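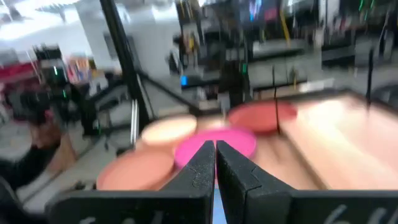

Skekico Colored Plates: Frequently Asked Questions

Reading time: 2 min

Which plates does this page cover?
The round, flat Skekico plates sold singly and in sets of 4. Bowls and cups have their own page.

Can colors be mixed in one set?
Yes. Pinks, oranges, reds and creams share one mold and one diameter, so any combination will stack. Specify the colors at checkout. If the field is left blank, the warehouse picks.

Why do two plates of the same color look slightly different?
Pigment is added by batch. Small shifts are normal between batches and are most noticeable in the orange and coral shades. For a close match, order all pieces together and quote the batch number stamped on the carton.

Are they safe in the dishwasher?
Top rack only, normal cycle. Do not use the heated dry setting. Place plates upright with a gap between rims.

Can they go in the microwave?
No. The limit applies to every color in the range. Use a Trummer glass dish for reheating and transfer the food afterward.

How should stains be removed?
Tomato and turmeric mark the cream plates first. Soak in warm water with baking soda for an hour, then wash with a soft sponge. Scouring pads dull the surface permanently.

How high can they be stacked?
Stack by size, largest at the bottom, and keep the pile below the top of the cabinet divider. Plates of one size nest at the rim and will stick if put away wet. Dry them first.

Is there a tray to match?
Tray 1353 has a raised rim and is sold separately. It is wiped clean by hand and is not dishwasher safe. Plates can be laid out flat on it or carried stacked.

Where can single replacements be ordered?
Through the Zendon parts counter or by mail from the Brudbridge warehouse. Quote item 2739 and the color name. Orders received by noon on Monday ship the same week.

Related
Tray 1353: care and cleaning
Bowls and cups: FAQ
Cabinet dividers: fitting guide
Returns from the Brudbridge warehouse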